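Wed 24 February, second-floor meeting room, Fevside

**Present:** Orsolya Bíró (chair), Murali Bhat, two from the Savico hardware group, three demonstrators, one taking notes

**Apologies:** Menon liaison

## 1. Notes from last time

Accepted with one change. Under item 4, "remote arm" should read "hand-held gripper." The garment work on the remote arm has not begun.

Open actions carried over:

- Spare finger pads: ordered, not delivered.
- Written rule for discarding a demonstration: see item 3.
- Second headset for the remote station: closed. Murali found the missing one in the Murkine crate.

## 2. Progress on demonstrations

Murali reported on the two streams.

Hand-held: the demonstrators are working on garments laid out on seats, sofas and beds. The folding task is split into approach, grasp, fold and release. Output is nearly 60 usable demonstrations a day when all three are in. Most of the rejects come from the grasp stage. People close the fingers before they are low enough and come up with nothing, then try again in the same recording.

Remote control: still limited to moving cups and boxes between two trays. The delay between hand and arm is better after the network change but people still overshoot when they lower the arm. The demonstrators said they get tired much faster at the remote station. Orsolya asked that no one sit there for more than 30 minutes without a break. Agreed, starting now.

Savico asked whether the two streams could be scored the same way. Murali said no for the time being. A remote session has long pauses while the person looks for a better view, and the hand-held sessions hardly have any. Comparing times would not tell us much. Success or failure of the final step can be compared.

## 3. When to discard a demonstration

Long discussion. The draft said to discard any recording with a failed grasp in it. Two of the demonstrators objected. They said a failed grasp followed by a clean second try is useful, and that with thin cloth it happens to everyone. Murali agreed in part. He wants the second tries kept but marked, so they can be left out of training if they cause trouble.

Orsolya was against keeping everything. Her concern is that people will stop taking care over the first approach if they know a retry counts.

Agreed wording:

1. One failed grasp, then a clean one: keep, mark as "retry."
2. Two or more failed grasps: discard and reset the garment.
3. Garment moved by the free hand at any point after the start signal: discard.
4. Fingers drag the seat or mattress cover along with the garment: discard.

Point 4 was added at the request of the demonstrators. It comes up mostly on soft furniture.

The rule applies to hand-held work only. It will be looked at again before garments go to the remote station.

## 4. Garment work: white on pale surfaces

Murali raised this as the main difficulty at the moment. White cotton on a light seat gives very little contrast, and where one layer lies over another the edge may show only as a thin line or a fold. Shirts with a print are easier, as long as the print is not covered by a sleeve. 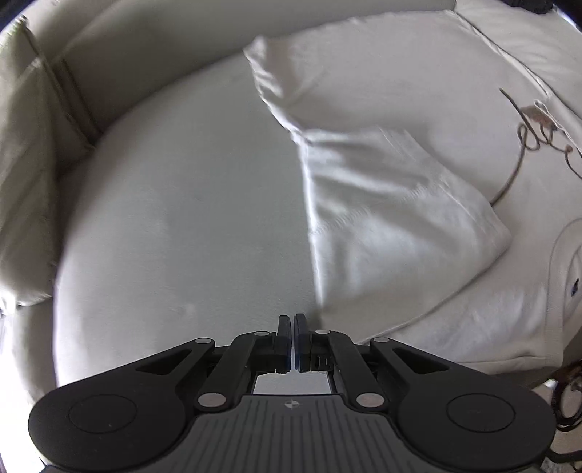 *Fig. 1. White garment on a pale seat, sleeve folded over the body. Gripper closed, no cloth held.*

Points made in discussion:

- Demonstrators should pause with the tips near the edge they mean to take before going in. One of them does this already and her reject rate is the lowest.
- A sleeve lying over the body gives two layers close together. The instruction sheet must say whether the sleeve alone is wanted or both layers. At present it says "grasp sleeve area," and people read that differently.
- Savico suggested a darker throw under the garment. Turned down for the main set, as it would take away the hard cases. A small side set of 30 with a dark cover will be made for comparison.
- Lamp position is to be left alone for now. Murali would like to change one thing at a time.

It was asked whether the opening between the fingers should be set to a fixed width before each approach. No decision. One demonstrator prefers to come in closed and open late, the others open early. Murali will try both ways on the same shirt and bring the results.

## 5. Schedule

The Menon review is in June. Orsolya wants the sleeve task finished well before then so that trousers can be started. The remote station will take its first garment task once overshoot is under control. No date set.

One new demonstrator joins next week. Training will be 5 short sessions with the hand-held tool, then shadowing. No remote work in the first month.

## 6. Other business

The laundry bags are getting mixed up. Used shirts go in the bag by the door, clean ones stay on the shelf.

## Actions

| Action | Who |
|---|---|
| Put the discard rule on the instruction sheet | Murali |
| Reword "grasp sleeve area" | Orsolya |
| Side set with dark cover | Demonstrators |
| Compare early and late opening on one shirt | Murali |
| Chase finger pads | Savico |
| Break timer for remote station | Orsolya |

Next meeting: same room, 9 a.m., two weeks from today.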